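Folding and Swapping: Frequently Asked Questions
Guerra Clothing Swap, Plinesen
Page updated 16/06/2020

Do I have to fold everything before I bring it?
Yes. We had a year of bin bags emptied onto the floor, and the floor won.

How many pieces can I bring?
Up to 20 per household. Evaristo Marino once turned up with 36 neckties and an argument that they counted as one item. They do not.

My sweater comes out of the drawer looking like a road map. What am I doing wrong?
Probably folding it in midair, against your chin. Lay it on a table first, front side down, and smooth it from the collar to the hem with flat hands. Then fold in one side with its sleeve, then the other, and bring the hem up to the shoulders. It takes less time than looking for the iron.

Does the table matter?
It should be clean, and bigger than you think. A sweater with both arms out takes up more room than most dinner guests.

Red on green, three times:

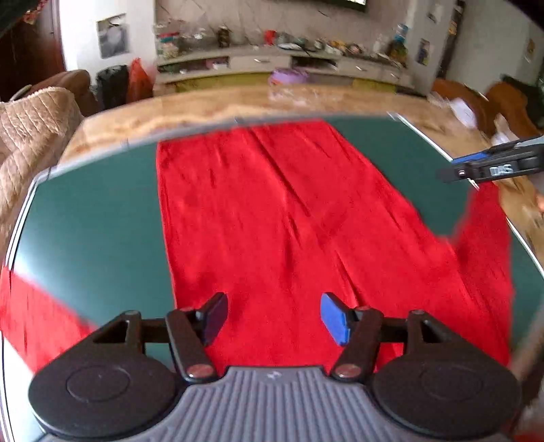
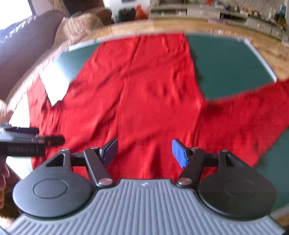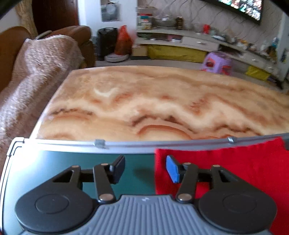

Can I hang knits instead?
You can, if you like shoulders with little horns on them. Heavy knits stretch on a hanger, so please fold them. Shirts and jackets may hang.

What about sleeves that won't stay put?
Fold them straight down along the body, on top of the side you just turned in. If they still creep out, your fold is too wide. Start again - the sweater won't mind.

Do you take items with pills or loose threads?
Pills, yes, if you've made some effort with a comb. One loose thread is fine. Holes go to the mending table, which already has 120 items on it and a waiting list that stretches back to February.

Where do I list what I'm bringing?
On our Listville page, under "Knits" or "Everything Else." Please don't create a third category. We are still cleaning up after "Misc. Tops (Emotional)."

What happens to whatever is left over?
It goes to the Gindero thrift store on the following Tuesday, folded. If you want something back, pick it up before then, and bring your own bag.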